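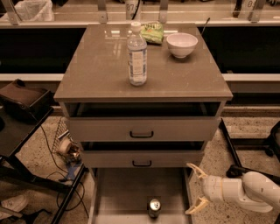

Minutes taken by the recording secretary, Jolham Building Users' Group
March 2022, second floor meeting room

The minutes of the last meeting were approved after one change. The word "resolved" was struck from the item on shared storage, as members did not agree that anything had been.

1. The gray drawer cabinet

The group went back to the question of whether the three-drawer cabinet should stay. It was bought from Peltari last August on the promise that it would clear the clutter from the room. Several members doubted that it has. A bottle of water, a green snack bag and a white bowl are on top of it, and a drink can is standing in the bottom drawer. It was asked what the drawers are for if the snacks live on the lid.

One member said the top is the handiest flat surface in the room and people will use it whatever the group decides. Another answered that the same was said of the windowsill.

The proposal to label the drawers was read out again: cups and bowls in the top, unopened snacks in the middle, drinks in the bottom. The chair asked what evidence there was that labels work here, given the labels on the coat hooks. None was offered. The proposal passed anyway, with 2 against.

2. Drawers left open

A complaint was received about shins. The bottom drawer comes out a long way and sits low. The supplier's leaflet says the runners are good for 100 pounds, which the group took with some caution and in any case did not see as an answer to the complaint. A request for soft-close runners was discussed. Kawaguchi quoted $408 for the set. Members felt this was a lot to pay for something a hand can do. Not approved.
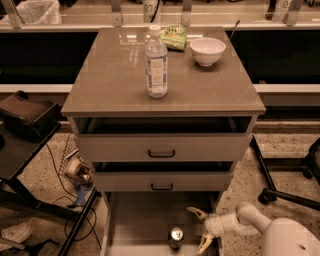 It was agreed to try a plain reminder first and look at the matter again after five weeks. The secretary asked that it be noted that reminders have been tried.

3. Side table and wire basket

The black side table stays where it is for now. Bags may be put on it during meetings but not stored there. The wire basket on the floor next to the cabinet has become a home for odds and ends, tape included. Fisteo offered a matching lidded box at no charge. The group wished to know what "no charge" covers, and whether delivery is in it. The secretary will write and ask.

4. Other business

Bowls are to be washed and put away by whoever used them. This is already the rule.

The request for a second cabinet was put off until the first one has been shown to help.

Action items: labels, chair. Reminder sign and letter to Fisteo, secretary.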